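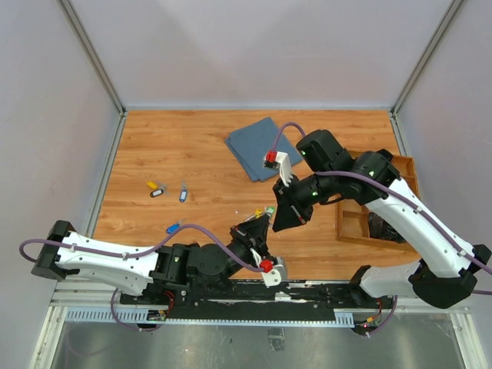

Small Metal: How a Building Keeps Track of Its Keys

By Lucyna Czerwiński

A pin tumbler key is a strip of metal with a record of heights cut into one edge. Each height corresponds to a pin stack inside the lock cylinder. When the right key is fully inserted, every stack divides at the same line, called the shear line, and the plug can rotate. The principle is old and the tolerances are small. A cut that is a few tenths of a millimetre too high will hold one pin above the line and the door will stay shut.

Most people who carry keys never need to know any of this. They need to know which key is which, and where the other one is. At Ustness, a converted mill containing 39 flats and a row of workshops on the ground floor, that second question had grown into a job of its own by the time Teodor Kurek took over as building manager. He inherited 767 keys. They were held in a steel cabinet, two desk drawers and a number of envelopes, and the register that came with them listed fewer than half.

The sort began in June and took most of the summer. Kurek works at a table, with a shallow tray to one side for keys that have been dealt with. Each batch is tipped out in the middle and spread so that the keys lie flat and separate. Keys on a shared ring are photographed together, then taken off, because a ring tells you who once carried the keys and very little about what they open.

Reading the blank

The first division is by type. Cylinder keys go one way and lever keys the other. Lever keys have a round shank and a flag-shaped bit at the end, and in a building like Ustness they usually belong to older timber doors, cupboards and meter boxes. Cylinder keys are flat, with grooves milled along the blade. The grooves form the profile, and the profile must match the keyway of the lock before the cuts matter at all.

Looking at the blade end-on is the quickest way to compare profiles. Kurek holds two keys together, tips level, and checks whether the grooves run in the same places. If they differ, the keys cannot belong to the same cylinder. This single test reduced his largest heap to seven groups in one afternoon.

The second division is by shoulder. On many cylinder keys the shoulder is the step that stops the key at the correct depth. Two keys of the same profile should be laid shoulder to shoulder, blade against blade, and held up to a window. Light showing between the cuts on one side means a different key. Duplicates show as a single outline.

"People compare the tips, and that gives you a wrong answer if one tip has been filed or bent," Kurek says. "I line up the shoulder first and look at the tip last."

Numbers stamped on the head, or bow, are less use than they seem. Some are codes from which a locksmith can cut a fresh key. Others identify only the blank. Suited systems, where one master opens a group of doors, often carry a system number that is repeated on every key in the building. Kurek had found the same number on 20 keys and assumed they were copies. They were for 20 different doors.

Copies of copies

Ismail Tahiri has cut keys for Ustness for several years from a shop he runs under the name Stalska. He asked to see the sorted groups before any more duplicates were ordered, and rejected a good part of them as patterns.

A duplicating machine has a guide that rides over the original and a cutter that follows the same path on a blank. Any wear on the original is passed on. The machine adds an error of its own, usually slight, and the next copy adds another. Tahiri's rule is that a third-generation copy should not be used as a pattern if there is any other choice. He cuts from the code when it is available, or decodes the lock itself.

Wear is seldom even. The ramps between cuts round off, the tip loses its point and the flanks become polished. In use, the early signs are a key that has to be drawn back a little before it will turn, or one that works in the morning and sticks when the door has swollen. Tenants tend to report this as a faulty lock. Tahiri tries a key cut to code before he takes the cylinder out.

He is also particular about burrs. A fresh cut leaves a thin raised edge that should be brushed off on a soft wheel before the key leaves the shop. If it stays, it drags on the pins and sheds fine metal into the plug. Run a fingertip along a new key. If it catches, take it back.

Lubrication causes almost as much trouble as wear. Heavy oil holds dust and forms a paste round the springs. Tahiri uses a dry lubricant, applied sparingly to the key, which is then worked in and out several times and wiped. Graphite is suitable for many cylinders, though he does not mix it with anything else.

The case for dull labels

The register Kurek built has one line for each key. It gives a serial number, the profile group, the door, the number of copies held and the position in the cabinet. Names of tenants are left out, and so are flat numbers on the tags themselves. A tag reading "Flat 12 front" is a convenience for whoever finds it on the pavement.

Leokadia Laskowska, who designed the numbering, previously catalogued drawings for an engineering archive. Her system issues serial numbers in the order in which keys are registered, with no meaning built in. Kurek had wanted a code in which the first digit stood for the floor. She argued against it on the ground that doors are moved, floors are divided and a lock is often shifted from one door to another, after which a meaningful code becomes a false one.

The tags were a longer discussion. Card tags with metal rims were tried first and went soft at the hole. Plastic tags with a paper insert lasted, but the inserts faded near the office window. The present tags are Sowa discs, stamped by hand, one to a ring. Stamping takes longer than writing and mistakes cannot be rubbed out, so the discs are stamped in a single run with the register open beside them.

Keys awaiting a tag stay in the tray. A key may leave the tray for the cabinet when it has been tried in its door, and for no other purpose. This rule was added after a small group of keys was hung on the strength of a matching profile and found, weeks later, to open a bicycle store that had been demolished.

Signing out

A cabinet full of labelled keys is in good order until the first one is borrowed. Ustness uses a bound book. The entry shows serial number, borrower, time out and time in. Contractors leave something of their own in exchange, which Kurek finds more effective than a deposit.

An electronic cabinet was considered. Cosora, a supplier of office storage, provided one on trial, with pegs that lock until a code is entered. It kept an exact log and Laskowska was in favour of it. Kurek returned it on two grounds: the pegs would not take the longer lever keys, and the cabinet needed a wall with a socket, of which the office has one, already occupied by the boiler controls.

Leokadia Sadowski rents a ground-floor workshop and borrows the loading door key more often than anyone. Her complaint is with the disc, which is heavy enough to swing against the paintwork when the key is turned. She has asked for a leather one. Kurek has agreed to a shorter ring.

What is left over

After testing, a remainder could not be matched to any door. These keys are kept for a year in a box marked with the month of the last test, and then go for scrap. Most are brass or nickel silver and are accepted with other non-ferrous metal. A magnet separates the steel ones. Before disposal Kurek cuts each blade across with snips, in case the door turns up in somebody else's building.

For a household the same work is an hour at the table. Empty the hooks, the bowl and the kitchen drawer. Pair the duplicates by shoulder. Walk each key round the doors, windows, padlocks and the shed, and tag it at the moment it turns. Keep the best-cut copy of each as a pattern and do not carry it. Window keys should stay near the windows they open, within reach of anyone who may need to get out, and away from the glass itself.

Kurek's own pattern set hangs on the bottom row of the cabinet. In September he lent one of them to a plumber, by mistake, and the entry for time in is still blank.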